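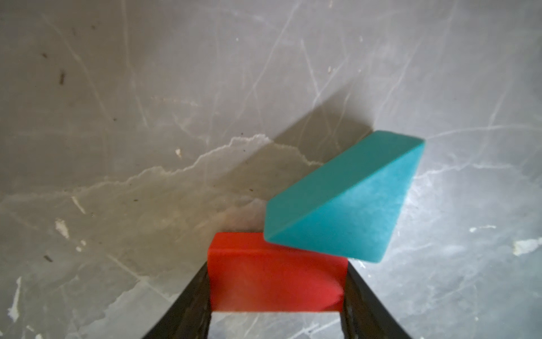

Projeto Norach: medir a pressão em casa sem transformar isso numa novela
Relatório final da equipe, Colégio Queiroz, 23/08/2019

Utilizamos cookies para melhorar a sua experiência de navegação. Ao continuar neste site, você concorda com a nossa política de privacidade. Aceitar

A ideia do Norach nasceu na cozinha da avó de uma das integrantes do grupo, que tem um aparelho de pressão guardado na gaveta dos panos de prato e um caderninho em que anota os valores quando lembra, o que, segundo ela mesma, é de vez em quando. O médico pede as anotações em toda consulta, e em toda consulta ela chega com duas ou três páginas meio preenchidas, uma delas com receita de bolo no verso. Achamos que dava para ajudar e, depois de muita conversa (muita mesmo, a professora orientadora que o diga), decidimos comparar dois aparelhos domésticos e ver qual deles facilitava a vida de quem precisa medir todo dia.

Os dois aparelhos foram o Dutix, de pulso, que manda os resultados para o celular por Bluetooth, e o Cloltton, de braço, com a braçadeira clássica, visor grande e nenhuma conexão com nada. O primeiro foi comprado com o dinheiro da rifa de julho e o segundo veio emprestado do posto de enfermagem da escola, a quem agradecemos de coração.

Como organizamos o teste

Nove pessoas aceitaram participar, todas da família dos alunos e todas já acostumadas a medir a pressão por orientação médica. Cada uma ficou com os aparelhos por 14 dias, em rodízio, usando um na primeira semana e o outro na segunda. Pedimos três medições seguidas pela manhã, sentado, com as costas apoiadas, os pés no chão e depois de uns minutos de descanso, sem café antes. Essa última parte foi a mais difícil de negociar!

Queremos deixar bem claro que o trabalho não avaliou a saúde de ninguém e que não mexemos em remédio nem em horário de remédio. Também não tínhamos equipamento para dizer qual aparelho acerta mais. O que nos interessava era o uso: se a pessoa conseguia colocar sozinha, se entendia o visor, se o registro ficava completo e se ela continuava com vontade de medir no fim da quinzena.
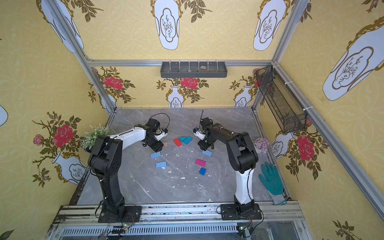

Para isso montamos uma ficha de uma página, que teve uma primeira versão bem ruim, cheia de quadradinhos minúsculos, e uma segunda, muito melhor, com letras grandes e espaço para a pessoa escrever o que quisesse. Foi nesse espaço livre que apareceram as coisas mais interessantes, e recomendamos a qualquer grupo que vá fazer algo parecido que não economize linhas ali.

O Dutix no dia a dia

A instalação do aplicativo correu bem para quem tinha um neto por perto e bem menos para quem não tinha. Depois de pareado, o aparelho praticamente se cuida: aperta-se um botão, ele infla, apita e o valor vai para um gráfico colorido que todo mundo adorou mostrar nas visitas. A pulseira é leve e macia, embora o fecho tenha dado trabalho para duas participantes com artrose nas mãos. A maior reclamação foi com a posição do braço. O manual manda manter o pulso na altura do coração, e várias pessoas só descobriram isso no meio da semana, quando ligamos para saber como iam as coisas.

O Cloltton no dia a dia

Aqui a história se inverte. Ninguém precisou de ajuda para ligar, os números enormes foram elogiados em quase todas as fichas e a braçadeira, depois de um ou dois dias de treino, entrava sem drama. O problema continua sendo o caderninho. Mesmo com a nossa ficha bonita, sobraram manhãs em branco, e em alguns casos a pessoa tinha medido direitinho e esquecido de anotar. O modelo guarda as últimas leituras na memória, mas é preciso apertar dois botões juntos para vê-las, e essa instrução está no fim do manual, em letra pequena.
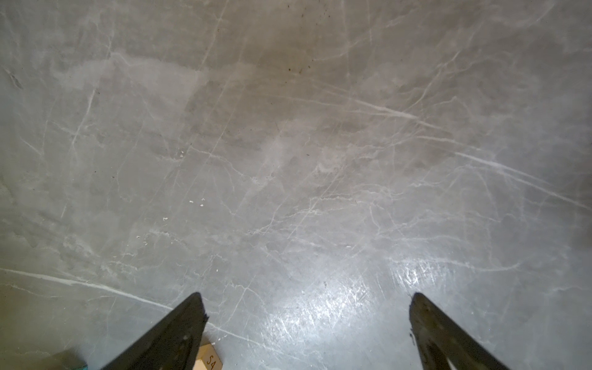
Outra observação que se repetiu foi o barulho. O motor do aparelho de braço é mais forte, e um dos avôs contou que o cachorro saía da sala sempre que ele começava a inflar. Rimos bastante na reunião, mas anotamos também, porque para quem mede cedo, com gente dormindo no quarto ao lado, isso pesa na escolha.

O que ficou para nós

No fim da quinzena, a maioria preferia a tela do Cloltton e o registro automático do Dutix, e foi bonito ver que as fichas diziam isso com palavras parecidas, sem ninguém ter combinado. Para a próxima etapa, queremos desenhar um cartão ilustrado com a postura correta, para colar na tampa da caixa, e testar um lembrete simples no celular para quem usa o modelo de braço.

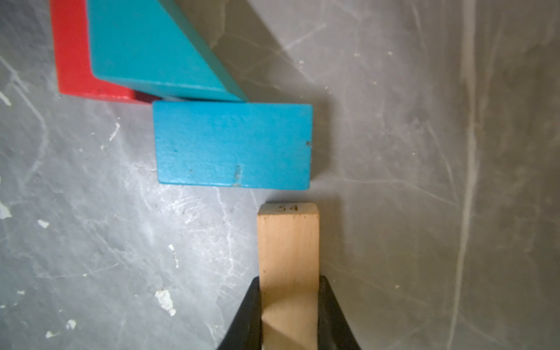
Bloco de madeira com o número 54 na ponta e, logo adiante, um bloco azul-claro.

Se pudéssemos recomeçar, faríamos a visita de explicação na casa de cada participante em vez de mandar as instruções por mensagem, e levaríamos a ficha já presa numa prancheta com caneta amarrada. As fichas originais, sem os nomes, estão na biblioteca do colégio, na pasta verde do Norach, e podem ser consultadas no horário do recreio.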